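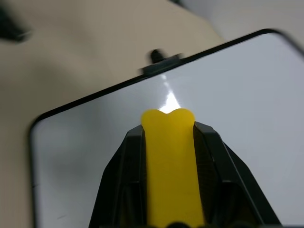 ## 3. Erasable Surfaces and First Drafts

### 3.1 What I wanted to find out

I came to this part of the project with a hunch I'd been carrying since my own tutoring days. Adult spelling learners seem to try harder words when they know they can wipe them away. Give them a sheet of paper and they'll write "big." Give them a whiteboard and a marker and, every so often, out comes "enormous" — usually missing a letter, but still, it's on the board!

The earlier sections dealt with how learners at the Mavik center in Dralora picked words out of a reading passage. In this one I look only at what they wrote on, and I treat a "risky word" the same way I did in Section 2: any word the learner had marked as "not sure I can spell this" on the intake list of 300 words. That definition has its problems (people are pretty bad at guessing which words they can spell), and I'll come back to them.

### 3.2 Learners and sessions

The group was made up of 65 adults, all of them taking evening classes in basic writing. I ran 92 sessions in two rooms of the Stojanović building, one on the ground floor and one upstairs. The upstairs room got a lot of street noise through May, and I noted it in the log each time, although it didn't line up with anything in the results.

Each learner did the same kind of task twice. They heard a short story, read aloud by me at a slow pace, and then wrote their own version of it. One time they wrote on lined paper with a ballpoint pen. The other time they wrote on a small whiteboard laid flat on the table, with an Irkico marker and a cloth. Half the group started with paper and the other half started with the board. Stories were matched for length, and I swapped them around so no story was stuck to one surface.

I didn't give a time limit. I told people to stop when they felt finished, and that turned out to be a mistake in one way: a few of them never really felt finished on the board. They'd wipe a line, redo it, wipe it again, and we'd both end up laughing. For those sessions I used the version that was on the board when the learner first put the marker down and sat back.

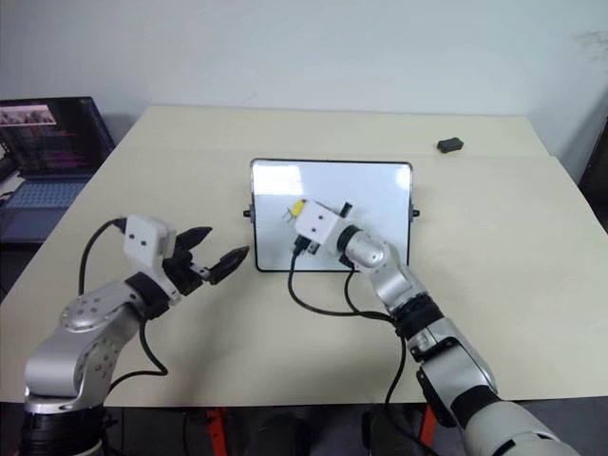

Did learners who started on the board keep using risky words when they moved to paper?

Most of them did, but only in the first few lines. After that their word choices looked a lot like those of the learners who had started on paper, and by the last third of the story I couldn't tell the two orders apart.

### 3.3 Risky words on each surface

Across the whole group, 74 percent of learners used more risky words on the board than on paper. The rest were split between people who showed no change and people who went the other way. I talked to several of the second kind afterward, and their reasons made good sense to me. One woman told me she couldn't think in marker because the letters came out too fat and she lost the shape of the word. A retired driver said he liked the pen since he'd used one all his life for logbooks, and a marker made him feel like he was about to teach a class.

Spelling accuracy is a separate matter, and I want to be careful with it. Learners misspelled more words on the board, but they were also attempting more words they had flagged as hard. When I looked only at the words a learner had used on both surfaces, the difference got so small that I wouldn't build anything on it. So I can't say the board makes anybody a better speller. I can say they gave me, and their teachers, more to work with.

The wiping itself was interesting to watch. I had expected people to wipe a word because it was wrong, and plenty of the time that's what happened. Quite often, though, they wiped a word that was perfectly fine, wrote it out again letter for letter, and carried on. I started calling these "clean rewrites" in my notes. On paper the same learners would go back over a letter with the pen to make it darker, and I suspect the two habits are cousins. I haven't tested that.

### 3.4 The boards

Board size mattered more than I'd planned for. A standing board on an easel faces the whole room, and in a trial run before the main sessions, two learners asked to turn theirs to the wall. A board that lies flat on the table keeps the writing between the learner and whoever is sitting next to them. Every session I report on here used flat boards for that reason. The general shape is the one in Figure 1, wider than it is tall, so a story line can run on for a bit before it has to break.

One drawback is glare. With a glossy surface and lights overhead, learners sometimes shifted their chairs a little before writing, and I let them. Another is the heel of the hand. Left-handed writers smudged their own lines as they went, and I scored smudged words only when I could read every letter.

**Figure 1.** A rectangular whiteboard with rounded corners and a thin black frame, lying flat on a table. 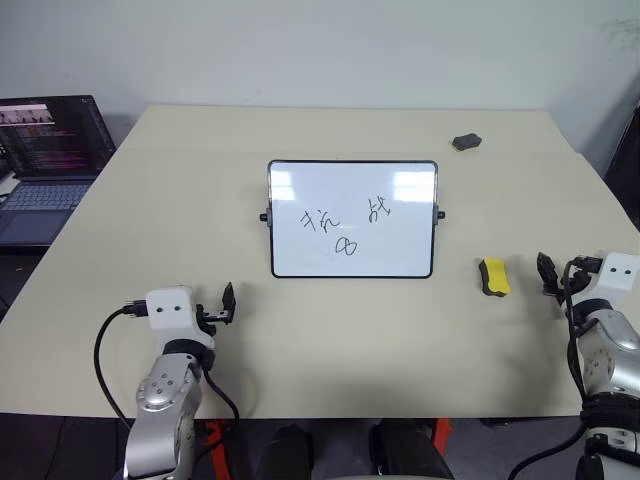 ### 3.5 Limits of this part of the study

The intake list was filled out once, at the start, and people's confidence moved around after that. A word marked as risky in the first week may have felt easy by the second session. I'd use a fresh list before each session if I did this again, even though learners grumbled about filling out the first one.

I was also in the room the whole time. I read the stories, handed out the cloths and answered questions, and some learners glanced up at me before trying a long word on either surface. A recorded voice would take care of the reading, but I don't yet have a good plan for the glancing. Section 4 goes through the teachers' comments on the same texts, which were collected without anyone knowing which surface a text had come from.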